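The Breakfast Shift

Two floors above a tile showroom in Clemgate, people are paid to make breakfast that isn't there

07/12/2018

Second floor, end of the hall, door propped with a fire extinguisher. Inside it's dark enough that your eyes need a minute. Six desks, six headsets, a lot of cable. A woman near the window is moving her hands very slowly in front of her chest, like she's feeling for a light switch in a hotel room. She's setting a table. The table is inside the computer.

Trivon has been renting this space since March and what it makes up here is examples. That's the word they all use. Not data, not recordings. "How many examples did you get?" is what you hear at the coffee machine, and at the elevator, and once through the bathroom door.

An example is one try at one job, start to end. Pick up the bread, put it on the plate, let go, move your hands away. The person in the headset steers the robot's arms, the computer writes down every joint angle and every view, and later a learning program chews through the lot and tries to copy what the people did. Good tries go in one pile. Bad ones go in another, and there's an ongoing fight about whether the bad pile is worth keeping.

The quota is 50 good ones per shift per task. Doesn't sound like much. I watched the morning crew and one operator hit 32 by lunch and had to lie down on the couch with a damp towel on her forehead.

Why simulated at all, when you could buy a box of rolls and a real arm? Cost, mostly. Real arms break. Real food gets squashed and goes stale and somebody has to throw it out. In the simulator you hit a key and everything's back, new spots, new angles, sometimes a new plate. The reset takes less time than a sneeze. And the arms can't hurt you, so a new hire can start on the first day instead of sitting through a week of safety training.

The catch is that you can't feel anything. No weight, no push back. Operators say the first few shifts are maddening – you close on an object and your hand goes right on closing, and you only know you've got it when it moves. They learn to watch shadows. They learn to tilt their heads. One man told me he'd started doing it at home, ducking to look under the edge of his cereal bowl before he lifted it. His wife asked him to stop.
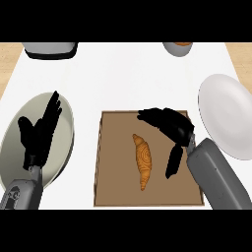

Breakfast is the task everybody asks for and then regrets. The instructions fit on one line, the pastry goes from the tray to a plate, and that's the whole thing. But there are choices in it and the choices are what the learning system is really soaking up. With a plate out on either side and a single croissant lying nearly up and down on the brown tray, which way do you go? The white plate is over by the gripper arm. The gray-green one is under the other hand. Some operators always take the near one. Some like to bring both arms in. The gripper side has just the two black digits to come down with, so you have to decide where along the thing to grab, the fat middle or closer to a point, and the croissant tapers at both ends so the points are slippery territory. Ask three people and you get an argument.

That argument matters more than I expected. If half the examples come in from one side and half from the other, a program that averages them can end up going down the center and grabbing nothing. So early on Trivon wrote rules. Always this side first, always this grip. Examples got very clean and the learned robot got very stiff. Move the tray a few inches and it froze, or it reached for where the tray used to be. Now the rules are looser. Operators are told to do it the way they'd do it, just do it on purpose. No wandering. No waving the arm around while you think.

Pauses are the big sin. A person stops to think and the program learns to stop, with no thinking attached. There was a batch of 106 examples in the spring where one operator had a habit of hovering over the food for a second or so before every grab. Lovely careful work. The trained robot hovered too, and sometimes it hovered forever. They trimmed the pauses out by hand, which took longer than recording them.

The checking goes on in a side room with better chairs. Two reviewers, a big monitor, playback at double speed. They mark each try keep, fix or toss. Tossed: dropped food, an arm through the table (it happens, the physics has bad days), anything where the operator sneezed. Fix usualy means snipping the front or the back. The wall chart had breakfast at 293 keepers the afternoon I was there, and next to the number someone had drawn a very small crown.

Is that enough? Depends who you ask and how they slept. The program trained on the older set could do the simple layouts pretty well and fell apart when a cup got in the way. More examples would help. Different examples would help more, according to the reviewers, who've sat through so many alike that they can tell who recorded one by how the arm leaves the table. One operator always backs out in a little curl. Another yanks.

There's also the question of what any of it is worth outside the simulator. Trivon has one real robot, in a locked room at its Grusach site, and I didn't get to see it. What I got was a shrug and a number of stories. Real bread dents. Real light comes in sideways at four in the afternoon and throws the cameras off. Some of what's learned upstairs carries over and some of it dosen't, and working out which is which is next year's job.

Pay is hourly, with a small bonus for keepers. Shifts are short, on account of the headsets – people get queasy past the second hour, and there's a bowl of ginger candy by the sign-in sheet. Turnover is low. Several operators used to do phone support and say they wouldn't go back.

By four the window woman was on cup stacking. She'd asked to be switched. Breakfast starts again at eight with the trays moved to new spots and a fresh sheet on the wall.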